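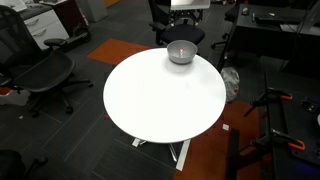 Round white table, carpet tiles, several black chairs. Bowl for scale.

kpoojary
Posts: 675
Finally got a round table into our corner of the office. Now the arguing has started. Half the team says it's for lunch, the other half says it's for meetings, and so far it has been used for a gray bowl. Does anyone have a rule for this that adults will follow?

Lenton21
Meetings. The minute you allow lunch on a white top you own a yellow top. Ask me about the curry.

magdy_b
What about the curry?

Lenton21
January. Turmeric. We tried dish soap, baking soda and shame.

tomel_fan
Disagree. A table that size is no good for meetings, you get two laptops on it and then everybody is holding their coffee in their lap. Let people eat. Wipe it after.

kpoojary
Posts: 676
"Wipe it after" is a beautiful idea and I'd like to work where you work.

magdy_b
My beef is with the chairs. The big mesh one on the left has arms, and arms plus splayed table legs means you sit a foot away and lean in like you're being interviewed. Get a couple of plain stools. I paid 35 bucks each for mine and they tuck right under.

Lenton21
Stools are for people under 30. Keep the mesh chair.

magdy_b
I'm 52 and I'm on a stool right now.

Lenton21
And how's your back?

magdy_b
Not the topic.

pillai_k
Can we talk about that charcoal carpet? Those tiles will hide crumbs until the ants find them. If it's lunch, put a mat down. Also, what's the bowl for?

kpoojary
Posts: 677
The bowl is for fruit, in theory. I'm going to try lunch from noon to one and meetings the rest of the day, with a sponge in the top drawer.

tomel_fan
Told you. Lunch.

Lenton21
Buy two sponges.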